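3. How a cable goes into a box

3.1 The boxes and the cables

We came to this part of the work expecting it to be the dull one, and it has turned into our favourite. A power cable is a lively thing to pack. It has a memory of how it was last wound, it has a hard plug at one end that wants to lead, and it will push a lid back up long after the packer has moved on to the next box. The box has habits of its own. It starts flat, it is folded up along creases made by the supplier, and its lid springs a little at the hinge, so that the last part of packing is always a small argument between two springy objects. Figure 2 gives three views of the table.

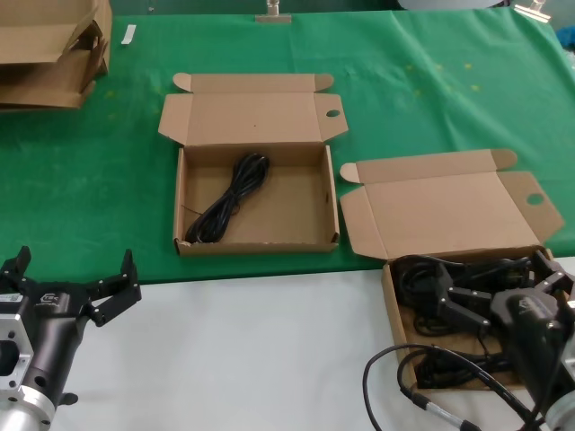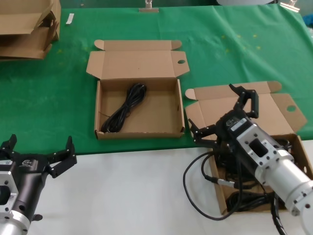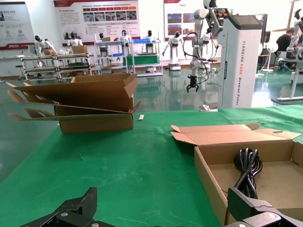
Figure 2. Open corrugated boxes on the green table covering, with black cable inside at least one box in each view.

All the boxes in the Rikavberg packing trials were of the Skomodell pattern, bought flat in bundles from Kenatell. The pattern has a base with four walls, a lid hinged along the back wall, and flaps that tuck down when the lid is closed. We chose it for a simple reason: it needs no tape. If the contents sit well, the lid goes down and the flaps hold it. If they sit badly, the lid tells you straight away. That makes the box itself a very good measuring tool, and we would happily recommend a tuck-in lid to anyone who wants to study packing without buying special equipment.

The cables were ordinary mains leads in black, all from one batch. We did not straighten or warm them before use. Some arrived in tight factory bundles and others had already been through an earlier trial, and we let the two kinds mix freely, as they would on a real packing bench. A first attempt at sorting them by stiffness was given up after a morning. The stiffness of a lead changes a good deal with use, and by the afternoon our sorting was out of date.

3.2 What we counted as a packed box

Two outcomes were of interest. The first was whether the lid closed at the first push and stayed closed while the box was lifted, turned on its side and put down again. The second was what the cable looked like when the box was next opened, and here we used four plain terms that we agreed on before the trials began:

Coil: loops lying more or less on top of one another, with the plug inside or beside them.
Slack coil: loops still readable as loops, but spread to the walls.
Tangle: strands crossing with no clear order, though all inside the box.
Spill: any length of cable resting on or over a wall.

The line between a slack coil and a tangle gave us the most to talk about. The Mwakalinga scale, which we had planned to borrow, grades loops by how round they are, and that works beautifully for rope laid on a floor. In a box it is less help. A loop pressed against two walls is no longer round but may be perfectly tidy, and it will often come out again in one pull. We therefore asked only whether the packer could follow the cable by eye from one end to the other. It is a rough test, but two people applying it to the same box nearly always agreed, and when they did not, the box was marked as a slack coil.

3.3 Results of the lid test

The trials gave 1549 packed boxes. Of these, 1065 closed at the first push and stayed closed. A further 432 closed after the cable had been taken out or moved and laid again, and 52 could not be closed at all within the time allowed. We were pleased by the first figure, which was well above what our pilot runs had led us to hope for, and fascinated by the last one. We had assumed that the failures would be the worst tangles. Most of them were neat coils, wound slightly too wide, which lay across the corners and stood proud of the walls like a bent twig.

Tangles did better than they deserved. A loose heap of cable has plenty of air in it and gives way under a lid, so a packer who simply drops the lead in and presses down will often get a closed box. The trouble comes later, at the unpacking end, where a tangle can take longer to sort out than the whole of the packing did. Anyone judging a packing method on closed lids alone would think very well of the drop-and-press method. We would urge them to open a few boxes.

Spills were more awkward to handle in the analysis. A long loop over the front wall can be tucked back in a moment, and many packers did this without seeming to notice they had done it. Where the loop was pushed in before the lid moved, we recorded the final state only. Where the lid had already started down, we treated it as a second attempt. This rule is a little harsh on fast packers, and readers comparing our figures with their own should bear it in mind.

3.4 Where the coil sits

The position of the coil inside the box mattered more than its shape, and this is the finding we most enjoyed. A coil placed towards one side leaves a clear lane along the other wall. The plug can then lie in the lane with its pins facing along the box. A coil placed in the middle leaves two narrow gaps, neither of them wide enough for the plug, and the plug ends up on top of the loops, where the lid meets it first.

Packers seemed to find this out for themselves. In the early sessions the middle of the box was the usual place, perhaps because it looks tidy from above. By the later sessions most people had moved to one side without being told, and several had a settled preference for the left or the right that they could not explain when we asked. We saw no difference in results between the two sides.

A diagonal coil is a special case. It uses the longest line across the base and so suits a stiff lead, and it leaves two triangular pockets, one of which takes the plug very nicely. The loose end needs watching, though. If it trails towards the front corner it can work its way up the wall and get caught under the front edge of the lid. A half turn of the loose end through the loops cured this every time we tried it, and we now do it at home as well.

3.5 The table

A few words on the table, which we nearly left out and are glad we did not. A flat box slides easily on a bare surface, and folding the walls up with the base skating about is tiresome. A cloth gives enough grip to fold against. It has to be clipped at the edge, or it creeps forward with every box and gathers in a ridge under the packer's hands. With the clips on, the cloth kept its place for a full session and wanted smoothing only at breaks.

The green was chosen for contrast with both the brown board and the black cable. It also showed up dust from the cut edges of the card, and we brushed it off between sessions. Flat boxes were best kept in a stack at a back corner, within reach but out of the way of open lids. A lid folded fully back takes up nearly as much table as the box does, and two open boxes side by side will fight for room unless one is turned at an angle. We did not set a rule about this. The angle of the second box was left to the packer, and it varied a great deal from one session to the next.

We did try working with more than two boxes open at once, in May, towards the end of the trials. Packing became no quicker, and the number of spills went up, mostly from lids being knocked while a neighbouring box was being filled. Those runs are not part of the totals given above. They are taken up again in Section 5, together with the trials in which the boxes were delivered ready folded.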